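Premumer Robotics Club – Our Cloth Folding Project in Pictures

Home | The Team | Build Log | Gallery | Contact

Welcome to the spring gallery! If you've been following the build log you know our club spent most of this year getting ready for the household round of the Mivolum Challenge, and if you haven't, well, you've missed a lot of arguing over fabric. The short version is that we're teaching a robot arm to fold. We started out wanting T-shirts, got talked down to towels, and ended up with checked cloths, and I'm so glad we did because the lines make it easy to tell when a fold is going crooked.

I joined in the fall knowing zero about robots (I came for the free pizza at the info night, and I stayed because they let me hold the soldering iron). Since April my job has mostly been demonstrations. Before the arm gets a try, people fold the cloths by hand, over and over, and those runs go into the training set. Our goal was 300 good folds before the end of the semester and we got there with a little time left over!

A few things I jotted down along the way, for anybody on next year's team:

Pick your end shape and stick to it. We had people folding squares, people folding long rectangles, and one person doing a sort of envelope. We threw out 40 runs because of that, which hurt. After that we taped a sample fold to the cabinet and everybody copied it.

Take your time on the last smoothing. My early runs were fast and sloppy, and the model picked up the sloppy part right away.

Start every run with the cloth in a different place on the table. It feels silly to shove a cloth off at an angle and then pick it up again, but the arm got really confused in our first test because all our starts looked alike.

Two from the hand-folding work:

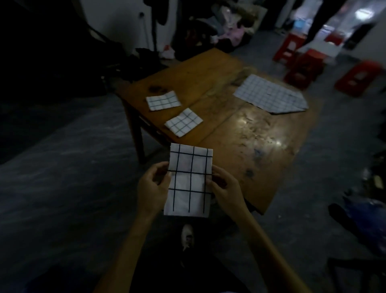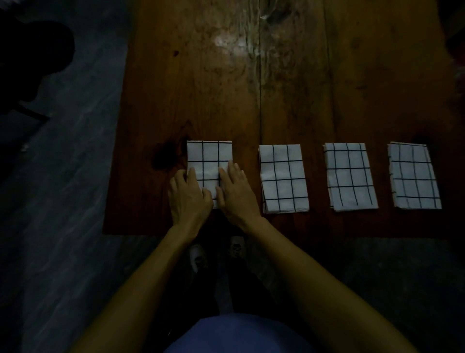 Checked cloths on the wooden table – one held up in its folded shape first, then four in a row with the left one getting smoothed.

I love a row when it comes out even. Getting the checks to line up from one cloth to the next is harder than you'd think, and there was a stretch where I was dreaming about grids. My roommate caught me refolding the dish towels at home and I had no good explanation.

Now for the numbers people. Our first model trained on 112 folds and it was bad! It would grab a corner, lift it, and then sort of think about its life. The version we're running now has the full set behind it, and it can do the first fold most of the time and the second fold on a good day. Corners are still our big problem. When two layers are stuck together the arm takes both, and then everything after that is off. We're trying a slower approach with a little sideways wiggle before the lift, and I'm hopeful.

The arm itself is a Drernar kit that the club bought used, and the software side runs on Menon, which a couple of the older members set up before I got here. I won't pretend I understand all of it. If you want the technical details, the build log has the wiring diagrams, the gripper drawings, and a very long entry on why the first set of fingertips kept dropping things.

Money stuff, quickly: the whole season cost us around 2,000 dollars, and most of that was the arm and spare motors. The cloths were the cheapest thing on the list. We'd love a second camera and some better lights for next year, so if you know a shop or a parent with a generous streak, send them to the contact page.

We meet twice a week in the evenings, and you don't need any experience to come by. If you can fold a napkin you can help, and if you can't, we'll show you the sample on the cabinet. Bring a snack to share if you can – the late sessions run long and the vending machine only takes coins.

More photos go up after the regional round. The bracket is already posted on the Build Log page, along with our practice schedule.

Back to Gallery | Next: Gripper Fingertips, Versions 1 to 6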